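Laborbuch Kaugummi / Remineralisierung
Montag, 28. Juni 2021

So, die zweite Kaurunde ist durch, und ich schreibe das lieber gleich auf, bevor mir Skye wieder die Hälfte der Röhrchen wegsortiert. Gekaut wurde Casano (zuckerfrei, Xylit vorne in der Zutatenliste) gegen die Gummibasis ohne alles, die wir noch aus dem März hatten. Jeweils 900 Sekunden, Speichel gesammelt, sofort auf Eis. Die Gummibasis schmeckt inzwischen nach Fahrradschlauch — ich habe mich trotzdem tapfer durchgekaut!

Calcium im Überstand: 937 bei Casano, 223 beim Leerwert. Das sind Rohwerte vom Gerät, noch nicht umgerechnet, also bitte nirgends zitieren. Der Leerwert kommt mir verdächtig niedrig vor. Entweder habe ich beim Verdünnen einen Schritt doppelt gemacht (Spitzenbox war leer, ich musste mittendrin rüber und neue holen, danach wusste ich nicht mehr sicher, wo ich war), oder der Galbraith-Puffer ist hinüber. Die Flasche stand übers Wochenende offen. Wer war das?

pH-Elektrode driftet schon wieder. Vor dem Mittag neu kalibriert, danach ging es, aber die Membran sieht nicht schön aus. Ersatz ist bei Gukis bestellt, Liefertermin unklar.

Schmelzplättchen: Charge 2 liegt seit heute früh in der Säurelösung. Zwei Plättchen haben schon vorher Risse gehabt, die habe ich mit Bleistift auf dem Deckel markiert und lasse sie mitlaufen. Auswertung der Härte macht Trernitz, die wollen die Proben feucht verpackt und bitte diesmal richtig beschriftet.

Skye Purves meint, wir sollten die Kauer vorher zwei Stunden nüchtern lassen. Sehe ich ein, wird aber nach der Kaffeepause schwierig ...

Offen:
Puffer neu ansetzen, Leerwert wiederholen
Verdünnungsreihe diesmal zu zweit pipettieren
Fragebogen zu empfindlichen Zähnen kürzen, den liest so keiner
Kühlschrank unten abtauen

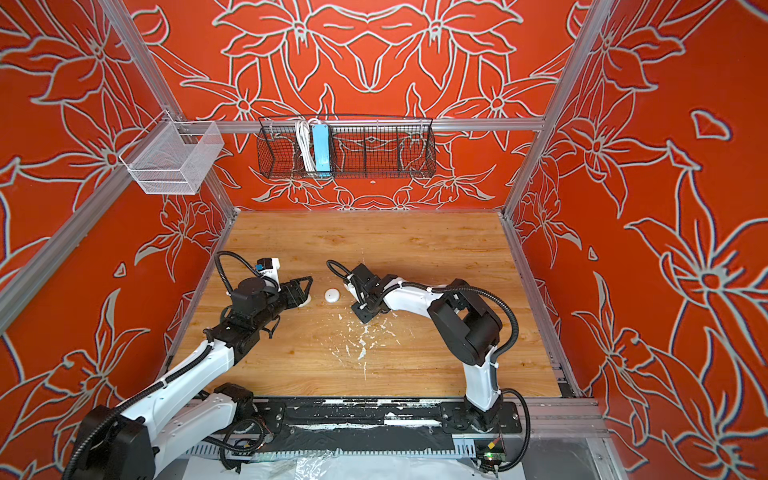
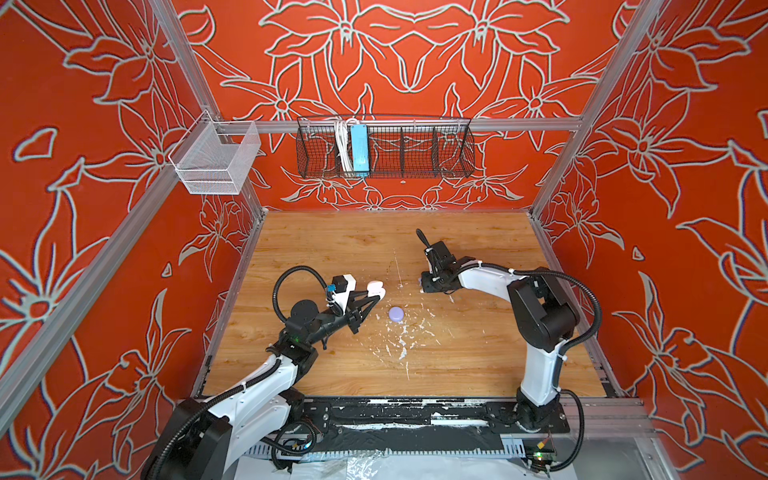
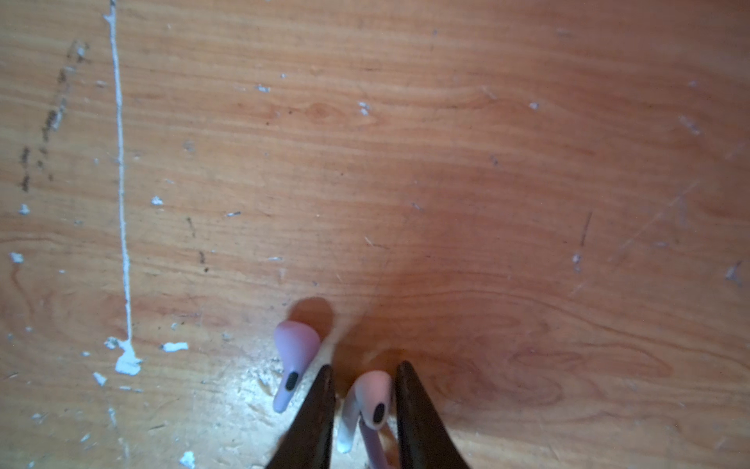
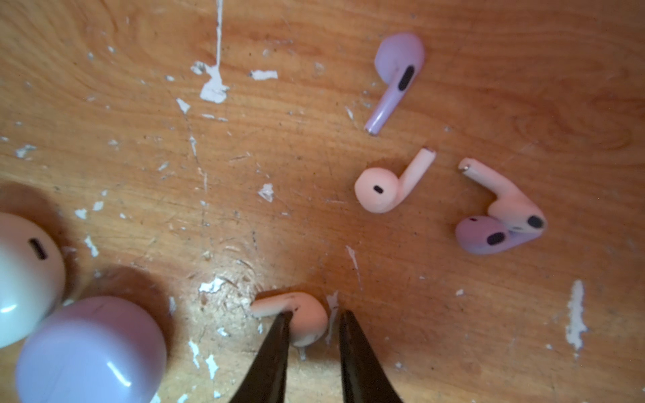 Erstes und zweites Bild: Holztisch vor der orangeroten Blumenwand. Drittes und viertes: Ohrhörer auf Holz.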